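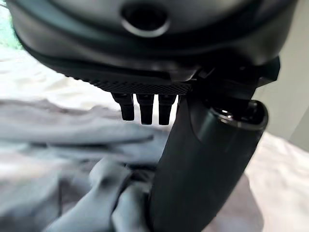
Grey fluff on dark washing is driving me up the wall. I moved to a flat in Lerkbridge in February with a Heiskanen washer already in it, and every black top comes out covered in bits. It gets into anything with a fine texture too. A surface like the dark band up there, with the tiny diamond pattern, is a misery once lint has settled in it, and the trim on my running jacket is much the same. I've cleaned the filter and tried a cooler wash. What else is there?
Posted by marrowfat, 7.40 pm

Are you washing towels with the darks? That would do it. Towels should go on their own, every time.
Posted by Gilling2, 7.52 pm

No towels. It's mostly tops, a couple of jackets and a fleece.
Posted by marrowfat, 7.58 pm

There's your answer, it's the fleece. Wash it by itself, inside out, and then run a rinse before the next load. I'd also fill the drum less. If the clothes can't move about, the fluff has nowhere to go and stays on them.
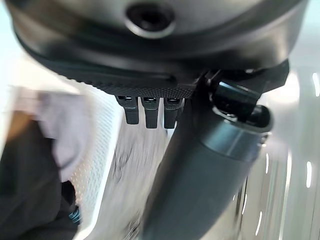

Mine was bad until I stopped cramming it. I do two smaller loads now and the darks come out fine. It does use more water – I'm on a meter and I noticed – but I was washing things twice before, so it evens out.
Posted by ForoughZarei, 8.15 pm

I don't agree about smaller loads. I've had a Heiskanen for years and it spins badly when it's half empty. Fill it properly and shake everything out hard before you hang it up. Most of the fluff comes off at that stage.
Posted by 578down, 8.31 pm

Shaking it out indoors just puts the fluff on the carpet.
Posted by Gilling2, 8.34 pm

So hoover.
Posted by 578down, 8.36 pm

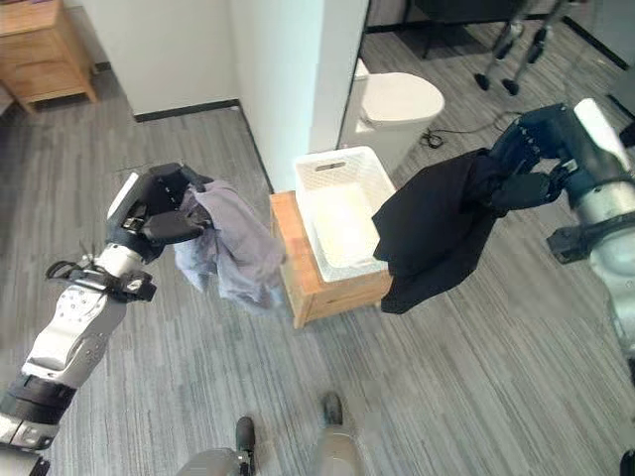
Sorting before the wash did more for me than anything I changed on the machine. I keep pale things in one pile and black in another and don't let them sit together, even dry. It helps to have the basket up on a small stool like the one there, as you can see what you're pulling out and you aren't bending down for every sock. Light grey is the worst thing to put in with black. I dry on a Rirkov rack and wipe the bars first, which people forget.
Posted by ForoughZarei, 8.50 pm

Never thought of wiping the rack. Mine is filthy.
Posted by marrowfat, 9.05 pm

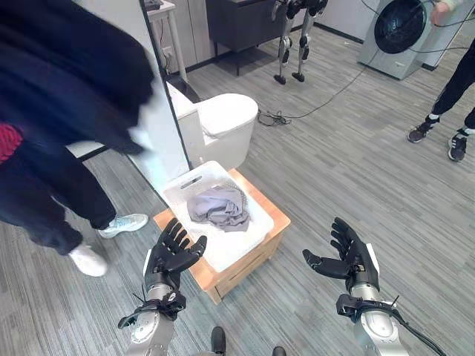

Does vinegar in the rinse help with fluff?

Very little. It can soften towels, but it won't lift lint off a black shirt. A lint roller once the shirt is dry will do more.
Posted by Gilling2, 9.12 pm

I'll try the fleece on its own first, then smaller loads if that doesn't work. Sorry, 578down.
Posted by marrowfat, 9.20 pm

Suit yourself. Check the door seal as well.
Posted by 578down, 9.26 pm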